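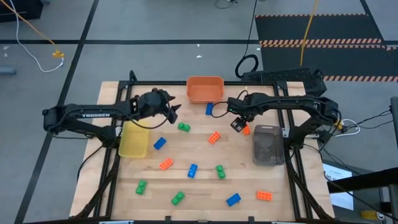

Gripper trial, Clollville bench

The sorting table at Clollville is set up for the finger comparison we promised in June. We are running two sets of fingers on the same arms with the same toy bricks. The Flevanness set is stiff and flat. The Mirzaei set has more give and costs more to replace. Each run ends when the bricks are in the bins or an arm faults out.

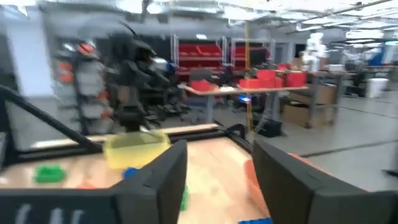 Omid Mazandarani wrote in to ask that we log the missed grasps as well as the drops, as the stiff set closed on air quite often when he tried it at Lornard.

We have added a column for that. The log stands at 324 runs with 1821 grasps, and the plan is to stop at 3000 grasps.
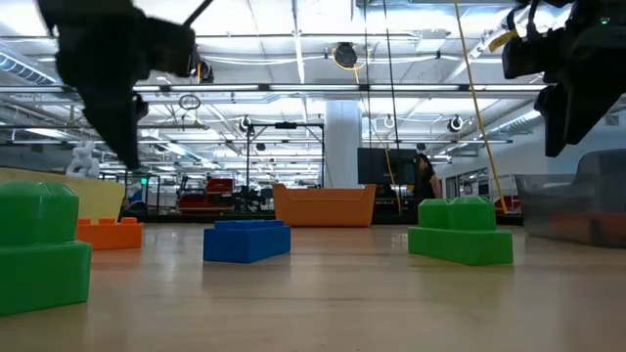 Controller gains stay fixed until then – changing them halfway spoiled the last trial. So far the stiff fingers do better on bricks lying flat, and the softer ones cope better with a brick at an angle. The wrist cameras go out of alignment after a hard stop, so check them before each session.

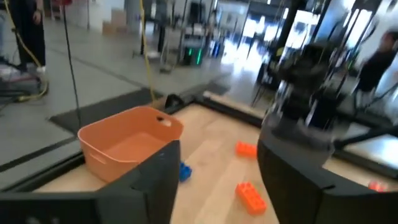 Bricks on the table, with the orange basket still empty.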